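仓库这边的几件事:纸板内衬、刀具和木箱

上一期说过,十月那批往 Ganderier 发的货要改包装,原来用的泡沫块不再补货,改成用旧纸板折内衬。试了几个月,做法基本定下来了,这一期写一写,给还没有轮到打包班的同事看,也给几个分点参考。Iltley 和 Sokol 两处已经照着做了,Brulley 下个月开始。

先说纸板从哪里来。来料拆箱以后,单层瓦楞的、没有压烂、没有沾油的留下,摊平,靠墙竖着放。双层的厚板另外放一摞,垫箱底用,不折内衬,太硬,折出来的角是圆的。印字多少没有关系,胶带要先撕掉,撕不干净的那一条直接裁掉。订书钉要拔,这个有人嫌麻烦,但是上次 Ganderier 那边退回来的一件,面板上那道划痕就是钉子划的。受潮的纸板不要想着晾干再用,晾干了也是软的,送去回收就行。

内衬现在只做一种形状,就是开口的小盒,一侧留一片长舌。小件放进去以后,长舌翻过来盖住,再塞进大箱的空隙里。以前有人喜欢做带盖的全封小盒,好看,费时间,到了对方手里还得拆,所以不做了。尺寸按零件来,不必量得很准,比零件四周宽出一指就可以。折之前先用尺子压一道线,线压得够深,折起来不会跑偏。四个角各切一刀,切到压线为止,多切一点角就散了。

切的时候用美工刀。刀片不要全部推出来,推到够切透纸板就行,切完一段就收回去。手不要放在刀走的方向上,这一条培训时讲过很多遍,还是要写在这里。纸板立着修边的时候尤其要注意,扶的那只手放在侧面,手指并拢。能放平了切的,尽量放平了切。刀钝了就折一节,折下来的刀片放进铁罐,不要扔进纸板堆,回收站的人是用手分拣的。

说到台面。打包区原来有一张长桌,搬去给验货用了,现在大家多半就在箱盖上做小件的活。这样做可以,木箱的高度对大多数人来说也合适,站着不用弯太多腰。不过有几点:一,盖子要放稳,确认没有翘起来再往上放东西;二,箱盖上不要直接下刀切大张的纸板,大张的拿到切割垫上去切,小的修边没有问题;三,装过箱、贴好单的木箱不能当桌子用,哪怕只用一会儿。

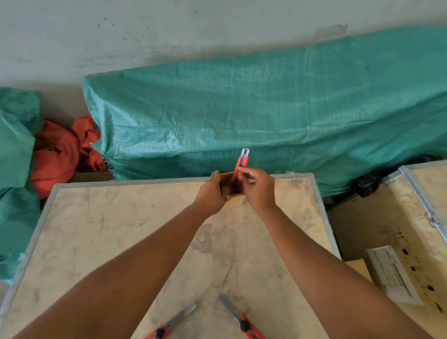 木箱用久了面上会有灰和印子,这个不影响使用,不用专门去打磨。每周收工前拿干布擦一遍,灰大的地方用刷子扫。不要用湿布,木板吸了水边上会起层,金属包边的里侧也容易生锈。擦的时候顺手摸一下包边,有翘起来的就贴一条黄胶带做记号,放到修理架旁边。上个月收到的返修箱里,多数都是包边松了,板子本身坏的很少。

关于箱子的数量,有人问过为什么总是不够用。目前在周转的木箱大约 600 只,登记在册的比这个多,差的那些有一部分还压在客户那里没有回来。Ganderier 的回箱周期比较长,每次要催。各分点收到空箱以后请尽快登记,不要先拿去装杂物。Sokol 的后院棚子里去年就清出来几只装满旧绳子的箱子,绳子已经处理掉了,箱子擦干净以后照常在用。

刀具的领用也有一点变化。以前是一人一把,自己保管,结果口袋里、车上、窗台上到处都是,真要用的时候又找不到。现在改成放在打包区公用,用完放回挂板。几个人同时做内衬的时候,难免会有好几把刀一起拿出来,这时候请把暂时不用的那几把收好刀片再放下,也不要放在台面靠身体的这一边。新到的一批刀片是 Brulley 那边统一订的,比原来的稍微硬一些,切瓦楞纸板很顺,切打包带容易崩口,打包带请用剪刀。

左手用刀的同事提过,挂板装在右边不方便,已经在另一侧加了一排挂钩。

另外说一下折内衬的节奏。有的班喜欢一次折很多存着,结果尺寸对不上,最后又拆开重折。建议先看当天的发货单,小件多少就折多少,多出来的不超过一层架子。存放的时候可以不立起来,裁好压好线的平板叠在一起,用的时候再折,占地方小得多。Iltley 现在就是这么做的,他们的架子上只放三种尺寸的平板,侧面用记号笔写了大中小,其他尺寸现裁。

从去年十月到现在,用旧纸板做的内衬已经超过 1,000 个,泡沫块还剩最后 6 袋,留给玻璃件用,其他件不要再领。破损的情况和以前差不多,没有变多。有一家客户反映说小盒的长舌在路上会弹开,里面的小零件滚出来了。我们看了退回来的那几个,是长舌留得太短。现在的要求是长舌翻过去以后,要能插到对面盒壁的里侧,插进去至少一截手指。实在不够长的,加一条纸胶带,不要用透明胶带,透明胶带冷天会脱。

装大箱的顺序没有变:箱底垫双层厚板,重件先放,靠近中间;小盒塞在四周,开口朝上;最上面再盖一张整板。盖上箱盖之前轻轻推一下里面的东西,会动就再塞。单件超过 60 公斤的还是走吊装,不要两个人硬抬。盖好以后先扣对角的两个扣,再扣另外两个,这样盖子不会歪。清单一份放在箱内最上层,一份装在外面的塑料袋里,两份都要有,上个季度 Sokol 有一箱只放了里面那份,对方在门口收货的时候没法核对,等了一个下午。

地上的纸屑请随手扫。打包区和通道之间那条黄线以内可以临时放纸板,黄线以外不行,叉车要走。纸板堆的高度不要超过腰,上次倒下来的那一摞没有砸到人,但是把通道堵住了。收工时把切割垫竖起来靠墙,刀片收好,铁罐盖上盖子。铁罐装到大半满就换,换下来的用胶带封口,写上“刀片”两个字,放在回收间左手边的架子上。

下次的内衬练习安排在 13/04/2024,上午,还是在打包区。已经会的不用来,想来看看的也可以来。请自带手套,薄一点的,厚的捏不住纸板。纸板和尺子我们准备,刀在挂板上。Brulley 的同事如果要一起来,提前跟打包区说一声,好留停车位。

还有一件小事,验货那边借走的两把钢尺,用完请还回来。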